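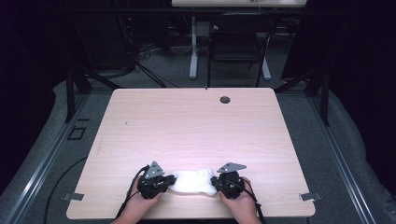

Switching careers into front end work at Stidano

The newest front end developer at Stidano spent nine years fitting kitchens before she wrote a line of code for money. She now looks after the product pages for Drakitz, the online camping and outdoor shop that is Stidano's biggest client, and she talks about them the way other people talk about their gardens.

"I love a product page," she says, before we've even got to the first question. "You've got one screen to tell somebody what a tent weighs, what colour it comes in and whether it'll turn up before the long weekend. It's a brilliant little puzzle and I get to do it every day!"

She started with a night course in Pemavthorpe, two evenings a week, and built her first site for her brother-in-law's mowing business. It was bright green and the menu didn't work on a phone. She still has a copy of it saved and says she'll show anyone who asks.

Her portfolio got her the interview. It had four projects in it, and the one the hiring manager wanted to talk about was the smallest, a form for booking a skip bin. "I'd written down every change I made and why I made it. We spent most of the hour on that form. I'd practised a whole speech about my other stuff and never gave it."

The first months were a lot to take in. Drakitz has 3,021 products in its catalogue, and when she arrived 283 of them still used an old page layout that had to be moved over by hand. That became her job. She did the sleeping bags first, then the stoves, and left the tent pegs until January (there are more kinds of tent peg than you would think).

"People felt sorry for me, but it was the best training I could have had. By the end I knew where every bit of that code lived — and I'd met all the strange cases, like the hammock with no photo and the boots that came in half a size."

She works closely with the design team, who sit in the Hegarty office, and they catch up by video at 9.30 most mornings. Designers send over a draft, she builds a rough version the same day, and they pull it apart together. She reckons the rough version saves a lot of arguing about colour.

Has the old trade been any use? She laughs. "Measuring! I'm very fussy about things lining up. And I'm used to being in someone's house while they change their mind about the cupboards, so feedback doesn't bother me."

For anyone thinking of making the same move, she suggests picking one real thing and finishing it, then asking a person who isn't in the industry to use it while you sit on your hands. She watched her mum try to book that skip bin and rewrote half the form that night.

Next up is the Drakitz checkout, which she has been asking to work on since she started. "I've got a notebook full of ideas for the postcode box alone," she says.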